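Borngate (appliance testing works)

Borngate is the Whiteley site of the kitchen appliance firm Tinurard, and I should own up straight away that I worked there for years, so this entry leans towards what I saw myself (corrections welcome, as ever!). It opened as a repair depot and later took on testing, which is the side most people ask me about.

Testing used to be done by hand. You opened the lid, put the food in, turned the knob, took the food out and shut the lid again, up to 2000 times for one model, and by Thursday your wrists knew all about it. Howard Tindall ran the bench then and kept the tallies in pencil.

Two-armed robots came in one November, under a scheme called Nevance. We were 60 on the floor at the time and plenty of us expected to be out by spring. Some jobs did go, mostly on nights, and I won't pretend that was a happy few months. Leanne Catterall moved from the bench to teaching the arms their moves, and I followed her – I loved it, though it took me ages to stop reaching in to do the job myself!

The work is more fiddly than it sounds. Glass lids are slippery things to grip, and no two potatoes are the same shape, so a hold that suits one is hopeless for the next.
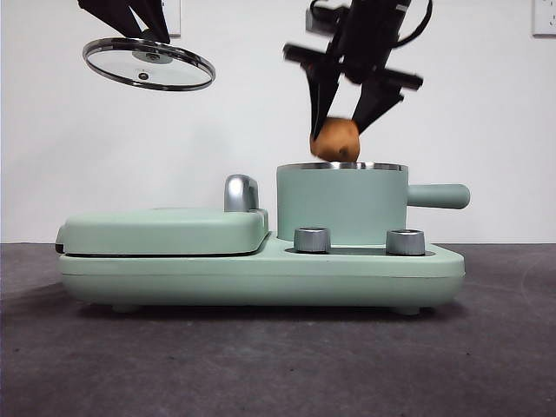

Potato held over the small pot of a mint-green breakfast appliance, with the glass lid in the other gripper.

People still write up the faults, choose the food and decide when a model has had enough. Sekar Tuhumury brought in shorter shifts for anyone watching the arms, after Natalie Dunmore pointed out that staring at a machine is tiring too. The pay grades took longer to sort out, and Mervyn Rudd was still arguing over them when I left.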